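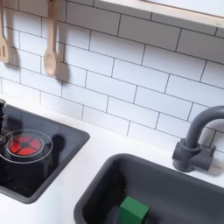
Category: Minutes and Reports

Minutes of the meeting about the play kitchen, Holten room, 27 February 2021

Present: Imani Mwakalinga (chair), Grigore Vasiliu, Upendo Kombo, Roos Segers (minutes)
Absent with notice: Oduor Mushi. He sent his remarks by e-mail and they are included under the points 3 and 5.

1. Opening and last minutes

Imani opened the meeting. The minutes of the previous meeting were read. Grigore asked to correct one sentence: he did not promise to paint the shelf, he promised to look at the paint. The sentence is corrected and the minutes are approved.

2. Where the kitchen stays

The play kitchen stays in the Holten room until the new playroom at Rugemalira is ready to receive it. Upendo asked if it could move earlier, because the parents there already ask for it. Imani answered that the floor at Rugemalira is not finished and that she does not want to move the kitchen two times. Grigore measured the door and says that the kitchen goes through when it is turned on its side, but then the faucet must come off first. He prefers to do this himself.

Decision: no move before the floor is finished. Grigore takes off the faucet on the day of the move and keeps the screws in a bag with a label.

3. Wall and counter

Everybody is content with the white tile. Oduor writes that the dark grout was a good choice, as it does not show the fingers of the children so quickly. The counter is more difficult. It is white, and Upendo finds that crayon stays on it if one waits too long with the cleaning. She tried the Starkness cleaner from the cupboard and was not satisfied with the smell. Roos proposed plain dish soap and a soft cloth. There was some discussion about the sponge with the rough side. Imani is against it, she is afraid for the surface.

Decision: dish soap and soft cloth only, for the counter and also for the black cooktop. The Starkness bottle goes back to the high cupboard and will not be bought again. 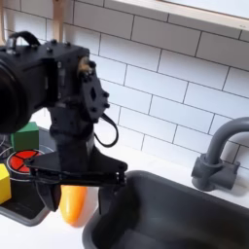

4. Toy food and blocks

Roos reported that the food and the building blocks get mixed every day. The blocks, the yellow and the green ones, are used by the children as food and are put on the stove to cook. Grigore asked if this is a problem. Upendo said no, for the play it is good, but at the end of the day it costs much time to sort everything, and the blocks are then missing from the block box.

Imani does not want to forbid it. She suggested that a few blocks may live in the kitchen for always, and the rest stays in the box. Upendo agreed but wants that the grown-ups put back the surplus in the evening.

Then was discussed what must be on the counter when a group comes in. Until now each of us has left it differently. Grigore likes the counter clear, with everything in the basket. Roos likes to leave one or two things out between the stove and the sink, so that the children begin to play without a question. We did not agree fully. For the month that comes we try the way of Roos and talk about it again.

The sink is sometimes used to store food in. Upendo asked to stop this. Small pieces remain on the bottom and are forgotten.

Decision: a few blocks stay in the kitchen. Nothing is stored in the sink. Roos writes a short note for inside the cupboard door.

5. Wooden spoon and spatula

The utensils hang on the wall above the counter and this works well for the older children. For the small ones it is high. Oduor proposes in his e-mail to hang them lower. Grigore does not like to make new holes and says that a child can also ask for the spoon. Imani asked him to look if it can be done without holes. The wood is pale and has to be wiped dry after cleaning. Upendo will tell this to the people of the afternoon group.

The shelf above was also mentioned. Grigore has pulled at it and finds it solid. Heavy things should not be put there all the same.

Decision: Grigore reports next time about the hanging of the utensils. No heavy things on the shelf.

6. Money

For the kitchen there was a budget of 280. Of this, 200 is spent. The receipts are with Roos. Oduor asked by e-mail if we could order a second set of toy food from Josstead. Imani wants first to know what is missing from the first set before we buy a new one. Upendo will lay everything out on the floor with the list beside it, and give the result to Imani.

Decision: no order now.

7. Other points

Upendo asked for a second basket, a low one which the children can carry themselves. Roos has one at home and will bring it.

Grigore asked that the last person in the room puts the stools against the window side. He has fallen over one.

Imani thanked Upendo for the extra cleaning in February.

8. Closing

The chair closed the meeting. The next date will be sent by e-mail when Oduor is back.

Minutes: Roos Segers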